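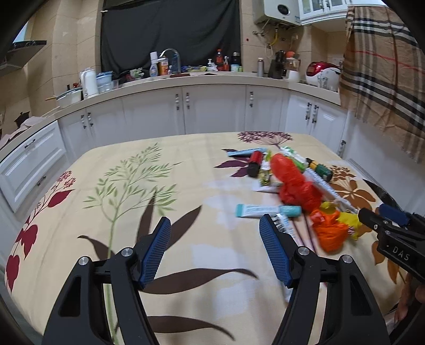
The letter came to Oda in January 2021, and it was only one page long. It said that every family on the east side of the river had to register its plot before the end of May. After this date, land without a paper would return to the district.

Afia Korletey read it aloud at the bus stop, two times, for the older people. Her own family has planted the same slope for three generations, but she could not find any document with their name on it. "We know the border by the big stones," she told me. "My grandmother showed me the stones. Who will write down a stone?"

Oda has 2,000 residents and one land office, open two mornings a week. The clerk there, Misaki Noguchi, is patient with everybody, but she can finish only 12 files in a morning. Each file needs a map, a statement from both neighbors and a fee of 100, paid in cash. When two neighbors do not agree, the file goes to the bottom of the box.

The maps are made by Senska, a small survey firm from the coast. Its surveyor, Rin Wada, walks every border with the owners before she draws anything. She told me that the measuring is the fast part. The talking can take all day, and sometimes a brother who moved away many years ago must be called on the phone.

Some families want to register the land together, under one name. The district has not refused this, but it has not accepted it also. Chiharu Fukuda, a lawyer who helps them without pay, has sent three letters about common ownership and received one answer – it asked her to send the first letter again.

When I left Oda, Afia was on the slope with her neighbor, cutting the grass around the stones. Rin Wada was expected on the next morning.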